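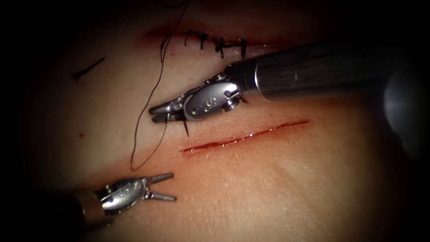 七月底到现在，缝合这套软件改了不少地方，趁还记得清楚写下来。上一篇停在“单针能走完，连续走几针就不稳”这个状态，后台有两位读者问后来怎么样了。后来是把感知、规划和日志工具各拆了一遍，控制那层动得最少。

先交代一下各部分的名字，免得后面看乱。规划和任务调度的代码叫 Plestano，是两年前开的仓库，最早只做轨迹插值，后来什么都往里塞。缝线检测和跟踪单独一个模块，叫 Takács。日志录制和回放的工具叫 Jullard。Tustcombe 是实验台所在的那栋楼，我们习惯拿它给那台工控机命名，所以下面说“Tustcombe 上跑”指的就是那台机器。这些名字没有什么含义，建仓库的时候需要填一个字符串而已。

一、时间戳

最先动的是时间戳，原因很无聊。相机固定，30 Hz，机械臂这边的关节状态频率高得多。原来的做法是感知节点收到一帧图像，处理完，再去拿一个“最新的”关节状态，两者拼在一起往外发。处理耗时短的时候看不出问题。后来缝线分割换了大一点的网络，单帧耗时变长，拼出来的就是旧图像配新关节角。

臂停着不动的时候，一切正常。臂一动，针的估计位置就会朝运动方向偏出去，偏多少跟速度成正比。我之前把这个偏差当成标定误差处理，前后重新标定了好几次，每次标完静态检查都很好看，一跑起来又偏。现在回头看日志，偏差和速度的关系画出来就是一条直线，早画这张图能省掉一个多星期。

改法没有什么技巧。图像在驱动层打曝光时刻的时间戳，关节状态进环形缓冲区，感知节点处理完以后按图像的时间戳去缓冲区里插值。缓冲区找不到对应区间就直接丢掉这一帧，并且计数。丢帧计数要写进日志，这一点后来帮了忙：有一次相机驱动升级后时间基准变了，丢帧率立刻变成百分之百，当场就知道是哪里坏了。如果当时写的是“找不到就用最近的”，又会是一次安静的错误。

还有一个小地方。两条臂的关节状态来自两个不同的控制器，时钟各走各的。我在 Tustcombe 上给两边各做了一个偏移估计，每隔一段时间用往返延迟更新一次，取最小往返的那几个样本。没有做漂移建模，实验时间不长，暂时用不着。

二、正运动学不可信，该怎么用

绳驱的器械，电机端编码器读数经过钢丝传到腕部，中间有摩擦，有回差，有拉伸。从电机角算出来的末端位姿，绝对精度拿来缝合是不够的。这是做这类机器的人都知道的事，但“都知道”和代码里处理得干净是两码事。

我原来的代码里，正运动学位姿被当成真值在到处传。视觉给出的修正量加在一个全局偏移上，每个模块自己决定加不加。规划器加了，碰撞检查没有加，针的初始猜测加了两次。最后这个是我在写这篇文章前三周才发现的，它能工作的唯一原因是偏移通常比较小。

现在改成这样：正运动学只在坐标系树里提供“名义末端”，另外有一个滤波器估计名义末端到真实末端的变换，发布成“修正末端”。所有下游模块只允许订阅修正末端。名义末端的话题名前面加了下划线，谁要用得在代码评审里写明理由。目前只有滤波器自己在用。

滤波器的状态是六维的小位姿扰动，每条臂一份。过程噪声跟运动有关：腕关节换向的时候把噪声放大，因为回差主要在换向时冒出来；肩部和插入方向的轴平稳走的时候噪声给得很小。观测来自图像里器械的特征点，包括轴的两条边缘线、腕部的几个销轴位置和钳口尖端。轴边缘线最稳，给方向；钳口尖端最有用，但也最容易被遮挡。

两条臂的特征点可靠程度不一样。一侧的轴在画面里露得多，边缘线长，方向估得准；另一侧从角落伸进来，能看见的轴很短，方向的不确定性就大。这件事原来我用同一组观测噪声硬扛，现在按可见轴长来缩放方差。代码只有四行，效果很明显，短的那侧不再左右摆头了。

金属反光是另一件烦人的事。轴上那条高光会跟着姿态走，边缘检测有时候把高光的边当成轴的边。处理办法是边缘线必须成对出现，间距要和该深度下的轴径对得上，对不上就两条都不要。宁可这一帧没有方向观测。

三、针

针的估计我重写了两遍。第一遍是纯视觉：分割出针的像素，拟合圆弧投影得到的椭圆，反解位姿。针完整露出来时没有问题。缝合过程中针完整露出来的时间很短，大部分时候一段在钳口里，一段在垫子里，能看见的弧很短，椭圆拟合的条件数很差，深度方向乱跳。

第二遍把抓持约束加进来。针被夹住的时候，它相对钳口的自由度有限：夹持点在弧上的位置，绕夹持点的转角，还有一个倾斜角。用粒子滤波估这几个量，粒子在钳口坐标系里，预测步几乎不动，只加一点点扩散，对应针在钳口里打滑的可能。观测步把每个粒子的针渲染成一条细曲线投到图像上，跟分割结果算距离场得分。

用距离场比用重叠率好。针很细，差一个像素重叠率就归零，粒子之间没有区分度。距离场截断在一个不大的值上，远处的误检不会把粒子拉走。

打滑要单独处理。入针那一下阻力最大，针可能在钳口里突然转一个角度，光靠那点扩散跟不上。现在的做法是每一步都留一小部分粒子从宽分布里重新采样，得分持续高于主群就把主群换掉。换掉的时候向 Plestano 发一个“抓持状态突变”的事件，规划器收到后停在当前位置，等估计收敛再决定继续还是退针。

针尖的估计误差直接决定入针点，这个误差我盯得最紧。入针前规划器会让针尖悬停在切口一端的上方，停一小段时间，连续取多帧估计，看离散程度。离散程度超过阈值就不下针，换一个腕部角度再看。这个“看一眼再下”的动作让整体慢了不少，但我暂时不打算删。以前没有这一步的时候，失败大多出在入针，而入针失败之后的状态特别难恢复：针在垫子里扎了一半，角度又不对，往前往后都不好走。

四、缝线，也就是 Takács

线比针麻烦得多。针是刚体，线什么形状都有，黑色，细，自己和自己交叉，还会和已经打好的结的线尾混在一起。

Takács 目前分三步。第一步是像素分割，输出每个像素属于线的概率。第二步把概率图骨架化，得到一张图，节点是端点和交叉点，边是线段。第三步在图上找一条从针尾出发的路径，拟合成样条。

第三步原来用贪心：到了交叉点，选方向变化最小的那条边继续走。在线比较直的时候够用。线在垫子上松松地弯一下，再跟自己交叉一次，贪心就有可能走到另一股上，得到一条看起来很光滑、拓扑完全错误的线。下游拿着这条线去规划另一只手的抓线点，钳口就会夹到空气。

现在改成束搜索，同时保留若干条候选路径，代价里有曲率、分割概率、与上一帧样条的距离，还有总长约束。总长约束很有用，线的总长是已知的，每打一针消耗的长度可以估，路径拟合出来比剩余长度还长，那一定是走错了。短则不一定，有一段可能在画面外。线从画面上边缘进来的情况很常见，所以端点落在图像边界上是合法的，这一条我漏过，结果凡是线伸到画面外的帧全被判成失败。

已经打好的结是主要的误检来源。结的线尾是黑的短线，局部看和要跟踪的线没有任何区别。我加了一张“已完成区域”的掩膜，每完成一针，Plestano 就把那一针周围的区域告诉 Takács，落在里面的短骨架不参与路径搜索，除非它和主路径连着。掩膜在垫子坐标系里维护，跟着垫子的配准走。垫子上原有的一些小黑痕也归这类，开始前扫一遍，登记进去。

训练数据方面，原来手工标了一批，质量参差。这个夏天重新标，定下来的集子是1510帧，全部由同一套规则标注，规则写了一页纸：被器械遮挡的线不标，影子不标，结的主体标成单独的类，线尾和线标成同一类。最后一条讨论过，把线尾单独成类听起来合理，但标的时候根本分不清从哪里开始算线尾，标注的人会很痛苦，网络也学不到稳定的边界。不如统一成一类，交给后面的几何去分。

按录制分集，同一次录制的帧不会同时进训练和验证。以前是随机分的，验证分数高得离谱，换一块新垫子就掉。这个错误很低级，我犯了。

五、切口和入针点

垫子是浅色的，切口偏红，颜色上好分，真正要处理的是切口的几何。切口一端宽一端窄，窄的那端渐渐变成一条细线，分割结果到末端会断断续续。如果直接取分割区域的主轴，两端的位置会随帧跳，针距规划跟着跳。

现在的做法是在任务开始时，两条臂都退出视野，静止拍一段，多帧平均后提取切口中心线，拟合低阶曲线，锁定在垫子坐标系里。之后不再从零检测，只做小范围的配准更新。组织受力会变形，所以每一针拉紧之后，允许曲线的控制点有小的位移，再重新计算后面几针的入针点和出针点。

湿润的反光点会在切口里面打出洞来，分割以后变成几截。闭运算能补上小的，大的补不上。我试过用偏振片，暗部损失太大，取下来了。最后是在时间上做中值，反光点随器械遮挡光线会移动，多取几帧就填上了。

针距均匀比针距等于某个值更重要，这是我改规划器时理解的一点。原先每一针的位置都按绝对弧长算，前面某一针扎偏了，后面不管，看上去就有一个大间隔和一个小间隔。现在每完成一针，用已完成那一针的实际位置重新分配剩下的间隔。偏差被摊开。代价是最后几针的位置在开始时不确定，界面上画出来的计划会动，第一次看的人会问为什么。

六、Plestano 的任务层

任务层原来是一个大状态机，状态名从一排到二十多，转移条件散落在各个回调里。加一个恢复动作要改五六处。七月里我把它换成了行为树，花的时间比预想的长，大部分花在搞清楚原来那些转移条件到底在防什么。

有几条转移条件已经找不到来历。比如“抓线之后如果左手速度为零且右手夹爪开度大于某值则等待”，提交记录里只写了“修复”。我把它们删了，跑回放，有两条删了没有影响，有一条删了以后会在交接针时提前张开。于是第三条加回去，旁边写了注释。

一针的流程现在是这样组织的：定位，入针，推针，出针侧接针，拉线，打结，剪断暂时还由人来做。每个子树都有自己的前置条件检查和恢复分支，恢复分支只允许把系统带回到某个前置条件成立的状态，不允许直接跳到别的子树中间。这条规矩让树变大了，但读起来清楚，出了问题能对着日志看出是哪个条件不成立。

双臂之间的协调我用的是资源锁加时间参数化。两条臂的路径先各自规划，再在时间上错开，避免两边的轴和腕部靠得太近。另一只手空着的时候要停在一个“随时能上”的位置，钳口张开，朝向切口，但不能挡住针和相机之间的视线。这个待命位姿以前是固定的，现在每针重新算，代价函数里有到预计接针点的距离，还有对针尖可见性的遮挡量。算可见性只用简单的圆柱和球代替器械，投影一下，够快。

推针这一段走圆弧，绕针的圆心转。圆心来自粒子滤波的均值。这里有一个顺序问题：推针过程中估计会更新，如果每一步都用新的圆心，轨迹会抖，组织被来回扯。如果一直用旧的圆心，误差不修正。折中是每推过一定角度才允许更新一次圆心，更新后的轨迹和原轨迹在当前点位置与切向都连续。这么改了以后，推针时垫子表面的拖动明显小了。

拉线也值得单说。没有力传感器，拉多少全靠几何和图像。用 Takács 给出的剩余线长来判断什么时候该停，另外看切口两侧特征点的位移，位移超过阈值说明已经拉紧了，继续拉会把垫子扯起来。两个条件谁先到就停。线长估计偶尔会错，位移这一路就是兜底。

七、Jullard 和回放

这部分花的时间最多，也是我觉得最值的。

以前调试的方式是上机跑，看见问题，改代码，再上机跑。每次上机都要换垫子，装针，对光，跑完一遍半天过去。而且同样的情况很难再现，改完以后没出问题，也不知道是修好了还是没碰上。

Jullard 现在录下所有原始输入：图像、两条臂的电机角、控制器状态、操作员的按键。中间结果一律不录，因为中间结果可以重新算出来，录了反而会有人拿旧的中间结果去测新代码。回放的时候按时间戳驱动整条感知链，单线程确定性执行，随机数种子固定，同样的输入两次跑出来的结果逐位一致。为了这个“逐位一致”，我把分割网络的推理换到了确定性模式，慢一些，只在回放时开。

回归集现在有416个片段，每个片段都不长，围绕一个具体的事件：一次入针，一次接针，一次线交叉，一次反光。片段有标签，有期望结果。期望结果尽量写成宽松的断言，例如“在这一时刻针尖估计与人工标注的距离小于阈值”，“从这一时刻到那一时刻不应触发突变事件”。一开始我写得太死，把当时的输出整个存下来做对比，每改一次滤波器参数就全红，看几次以后就没有人认真看了。

全部跑完一遍要974秒，在 Tustcombe 上。这个时间我觉得可以接受，合并前必须跑，去倒杯水回来差不多还要再等一会儿。再长就会有人跳过，包括我自己。所以加片段要先看有没有重复的，同一类事件留下有代表性的几个。

回放测不了规划和控制的闭环，录下来的图像不会因为你发了新的指令而改变。规划这边只能测“给定这个感知结果，决策对不对”，闭环还是得上仿真或者上机。仿真里线的物理我不太信，只拿来测流程会不会卡死，两条臂会不会撞。

Jullard 的界面很难看，一条时间轴，上面几行色块，下面是图像叠加针的投影和线的样条，右边是行为树当前激活的节点。色块里红的是丢帧，黄的是滤波器协方差超限，蓝的是恢复分支。一次运行拉出来，先看蓝的在哪里，再往前找黄的。这个看法基本固定下来了。

八、控制层改的一点点

控制层只改了两处。一是换向时的回差补偿，原来是固定值，现在按腕关节角查表，表是空载时慢速来回扫出来的。带着针推的时候负载不同，表不完全准，剩下的交给前面说的滤波器。二是给笛卡尔空间的速度加了和针尖不确定性相关的上限，估计越散，走得越慢，散到一定程度就停。这样就不会出现视觉已经丢了，臂还按原速往下扎的情况。

第二条刚加上的时候把系统搞得一顿一顿的，因为协方差在帧与帧之间有跳变，速度上限跟着跳。对上限做了变化率限制，下降可以快，上升必须慢。

九、还没弄好的

打结的绕线动作，成功与否严重依赖线当时的硬挺程度和形状。开环绕，绕完看一眼图像里圈有没有成形，没有就退回来重来。重来的次数不稳定。我想把绕线也做成闭环，但绕的过程中线大部分被钳口挡住，固定相机这个角度看不见，暂时没有好办法。

垫子边缘光照不足，亮的只有中间一块，四周暗下去，器械的轴伸到暗处以后边缘线就不可靠。现在靠可见轴长的缩放在顶着。补一盏灯会带来新的高光，还没有试。

另外，标定流程仍然要人手工摆标定板，步骤写在文档里，一共两页，每次总有人漏掉中间锁定底座那一步。想做成程序引导的，一步不确认就不给下一步。这个活不难，一直排在后面。

有人在评论里问代码会不会放出来。Jullard 的录制和回放部分和硬件无关，整理一下可以单独放，下个月我会先把依赖里几个内部包剥掉。Plestano 不会，里面和控制器接口绑得太紧，拿出去也跑不起来。Takács 要看标注数据能不能一起放，没有数据只放网络结构意义不大，等有结果了再写一篇。

2026年8月23日

补一条：束搜索那部分有读者问束宽取多少。我这里取八，再大没有看到差别，交叉点多的时候耗时涨得很快。上一帧样条距离那一项的权重要随臂速降低，臂快速扫过时线被带着走，权重不降会把路径粘在旧位置上。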